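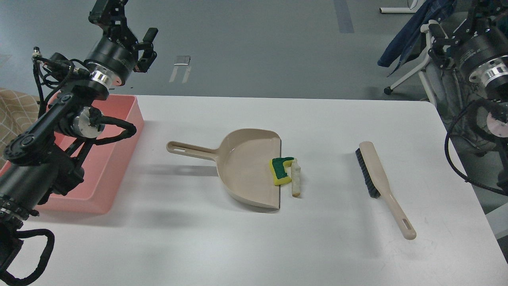
Source: own photograph, project group, open day at the Surthorpe laboratory

Coursework > Automation Projects > Site Visit Reports
Reading time: 6 min

Two-Arm Sweeping Task: Report on a Visit to Surthorpe

1. Purpose of the visit

The project brief asked each group to observe one automated handling task outside the college and to report on how the work was arranged. Our group attended the October open day at the Surthorpe laboratory. The demonstration chosen was a tabletop cleaning task with two arms, a dustpan and a hand brush. It was picked over the palletizing cell in the next hall for one reason. Palletizing uses one tool on one kind of load, and the group wanted to study a task in which both arms hold something and depend on each other.

2. Setup

Both arms work over a white table. The dustpan and the brush are household items with long plastic handles, each with a hanging slot at the end. The items to be cleared are small: a kitchen sponge and a short pale roll. A pink plastic bin stands at the left of the table.

According to the handout, the arms are driven by a control program written at the laboratory under the name Disurville. The program had been trained on 158 recorded runs of the same task. Each run was limited to 90 seconds. A run that went past the limit was stopped and logged as a failure, whatever the state of the table.

3. Division of the task

The handout splits the task into four stages: grasp both tools, bring the lip of the pan to the item, sweep, and empty the pan. The first stage received more of our attention than planned. A handle is thin and lies close to the table, so the fingers have little height to work with. A poor grasp also carries through to every later stage. If the pan handle is held off center, the lip tilts and a gap opens on one side.

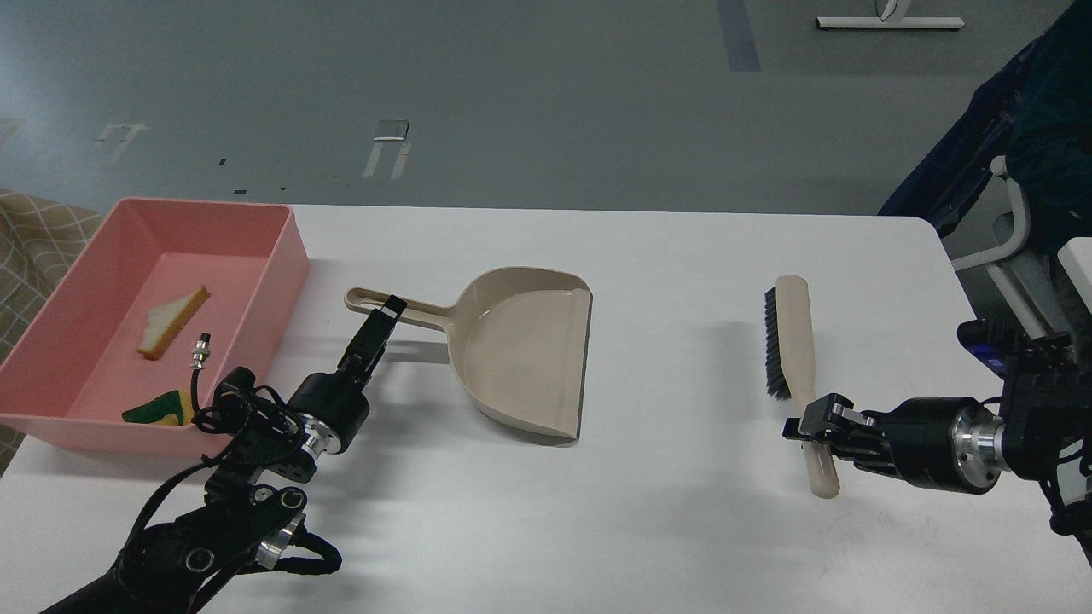 On the matter of the grasp, Bartoš commented on our draft that we had given too much weight to finger position and too little to finger force, as a well-placed grip will still let the pan rotate if the pads are smooth. The comment is accepted. We had no force readings, and the handout gives none, so the point is listed under open questions.

The brush arm has the harder path. It must press the bristles down far enough to move the item and must keep the stroke in line with the pan. The pan arm has to hold still against that push.

4. Observations

Light items and soft items behave differently. A sponge has high friction against the table and tends to stop when the brush leaves it. A small cylinder can roll, and the direction of roll depends on how it lies. The lip of the pan is a small step in both cases.

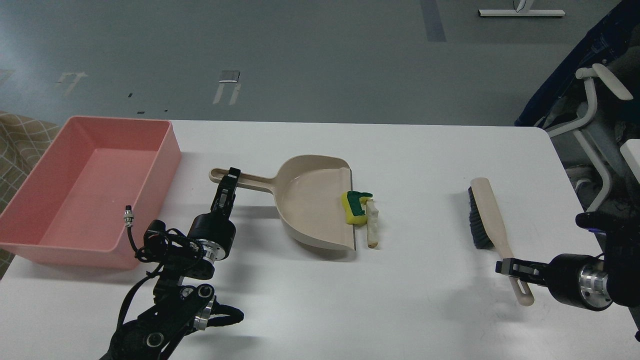
For this reason the group considers the last few inches of the stroke to be the critical part. A stroke that ends short of the lip leaves the item on the table, and one that ends too far in brings the brush head against the pan wall. The staff at the open day gave the same two faults as the most common in their log.

5. Comparison with the Emton exercise

Last term we programmed a single arm at Emton to push blocks into a tray. That arm followed fixed points, and the blocks had to start within a marked square. The Surthorpe program takes its starting positions from camera images. It needs no fixtures, but it is harder to check, as there is no list of points to read through.

6. Open questions

Grip force at both handles (see section 3).
Wear of the bristles over a long series. The staff plan 1000 runs before the next change of brush.
Whether the same program would accept a pan with a shorter handle.

The group intends to send these questions to the laboratory and attach any answers to the final version as Appendix B.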